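Daylight and Desk Glare in a Shared Reading Room
Nusrat Siriwardena, Jamila Abeysekara, Shafiq Thambiah
Project supervisor: Tegwen Rowlands

Share
Comments (7)

1. Background

The reading room on the upper floor of the Vivham building was refitted with new desks two years before this project began. Users have complained of eye strain in the afternoon, mainly in the rows nearest the windows. The building office asked whether the cause was too much light overall or the way the light reaches the desks. Those two problems have different remedies. Excess light can be handled with blinds or dimming. Reflected glare depends on the position of the window or lamp, the desk surface, and the eye, and it can persist at light levels that are otherwise acceptable.

Our aim was to measure light levels across the room at different times of day, record where users reported glare, and compare the two. We did not attempt to measure eye strain as a medical matter.

2. Room and equipment

The room has 149 seats. Windows run along the west wall and a short part of the south wall. Ceiling lighting is by Skaltel panel fixtures in straight lines parallel to the west windows. The panels switch in banks, and the bank closest to the windows is controlled by a daylight sensor. The sensor was working during the study, although Shafiq found that it responded slowly when clouds passed.

Light levels were taken with a handheld Visser meter borrowed from the physics lab. The meter was laid flat on the desk, facing up, with the operator standing back to avoid casting a shadow. We checked it against a second meter of the same model before the first session and again after the last. The two agreed closely at low levels and drifted apart slightly in direct sun. Direct sun readings were therefore marked in the data sheet and left out of the averages.

3. Method

We selected 20 desks, spread so that each row and each distance from the window was represented. Readings were taken in the morning, at noon, and in late afternoon over a period of seven weeks ending in April. Nearly 2000 readings were logged. Each entry has the desk code, the time, the blind position, the state of the ceiling panels, and a short note on the sky.

Users at the selected desks were given a one-page form. It asked whether they could see a bright patch on the desk, on the page, or on a screen, and whether they had moved their chair or their work because of it. Forms were anonymous. Jamila entered the results without seeing the meter data for the same session.

4. Surface finish

A surface can return light in two ways. Diffuse reflection spreads it in many directions, and the surface looks much the same from any seat. Specular reflection sends it mostly in one direction, and a person in that direction sees a highlight. Most real finishes do both. A satin coating on pale wood has a fairly strong diffuse part, which keeps the desk bright, plus a broad highlight with soft edges. Dark textured materials return much less light overall, and their highlights break up along the raised parts of the pattern.

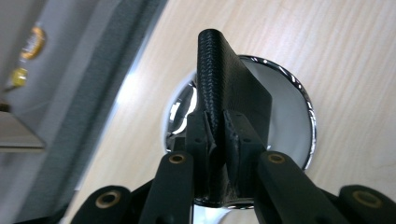 Black material with raised ridges (first picture) and pale wood with a broad patch of glare (second picture). 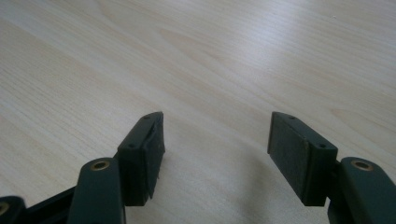

The meter does not separate these effects. It measures light arriving at the desk and says nothing about light leaving it toward the reader. Two desks with the same reading can differ greatly in comfort. For this reason the form results were treated as a separate data set and were never converted into a score to be added to the meter values.

5. Results

Light level fell off quickly with distance from the west windows, as expected. In the morning the difference between the window row and the inner rows was small, and the ceiling panels supplied most of the light. In late afternoon the window row was far brighter than the rest of the room whenever the blinds were up.

Glare reports did not follow the same pattern. The window row had many reports in the afternoon, but the second and third rows had nearly as many, at much lower readings. In these rows the users face the windows at a distance where low sun is reflected from the desk toward the eye. Users in the window row sit side-on to the glass, and several wrote that they could avoid the bright patch by shifting a book.

Inner desks under the panel lines also produced reports, including in the morning. These were mostly about screens. Turning off the panel directly ahead of the desk removed the complaint in the sessions where we were able to try it. We only had access to the switching for part of the study, so this result rests on a small set of forms.

Blinds at half height gave mixed results. They cut the light level at the window row but left the lower part of the glass uncovered, and the lower part is the one that reflects from the desks in the second row late in the day.

6. Sources of error

The forms were filled in by whoever was seated, and some desks were used by the same person repeatedly. Seat height was not recorded. Blind positions were sometimes changed by users between the reading and the form. The sky notes were written by three people with different ideas of what "partly cloudy" means, and we stopped using that category in the analysis.

The study also covers one part of the year. The sun angle in winter would move the affected rows further into the room.

7. Recommendations

a) Lower the west blinds fully in late afternoon, instead of halfway.
b) Turn the desks in the second and third rows so that users sit side-on to the windows.
c) Split the inner panel banks so that single lines can be switched off.
d) Test a more matte desk finish on one row before any wider change. Nurnima, who supplied the desks, offer a matte version of the same top.

Item (b) costs the least but reduces the width of the side aisle, and the remaining clearance must be checked by the building office.

Acknowledgments

Theophilus Alhassan arranged access to the room outside opening hours and lent us the floor plan. The data sheet and a blank copy of the form are held with the department copy of this report.

Share
Comments (7)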